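Zwischenbericht an die Gundine-Stiftung, 23. März 2022
Vorhaben: Greifarm für die Probenküche, Beschaffung und Planung
Bericht: Dayana Xolalpa

Liebe Frau Becerra,

seit dem letzten Bericht sind wir ein großes Stück weitergekommen, und ich freue mich sehr, Ihnen davon zu schreiben! Der Leiharm von Dostik läuft seit 17 Arbeitstagen, und wir üben mit ihm an Emailgeschirr auf dem Holztisch - glänzende Ränder und helle Innenflächen sind für die Erkennung eine schöne Herausforderung. 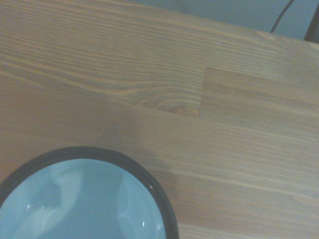

Für den Kauf liegen zwei Angebote vor. Jelteck liefert schneller, Olvera gibt dafür die längere Garantie und schult zwei Personen bei uns im Haus. Ich neige zu Olvera. Die Ersatzfinger kosten dort 41 Euro das Paar, wir würden sechs Paar gleich mitbestellen. Offen ist noch die Handgelenkkamera, sie steht mit 649 Euro im Plan und ist in keinem der Angebote enthalten.
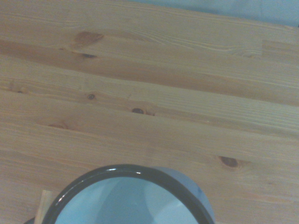
Beim Licht haben wir dazugelernt. Eine zweite, weiche Leuchte war bisher nicht vorgesehen, ich möchte sie aus dem Posten Kleinmaterial bezahlen (der ist kaum angetastet). Der Tisch bleibt, ein neuer Unterbau kann also aus der Liste gestrichen werden.

Bis Oktober soll der eigene Arm stehen. Dafür bräuchte ich Ihre Freigabe für die Anzahlung und ein kurzes Ja zur Umbuchung der Leuchte. Die Angebote schicke ich gesondert.

Herzliche Grüße
Dayana Xolalpa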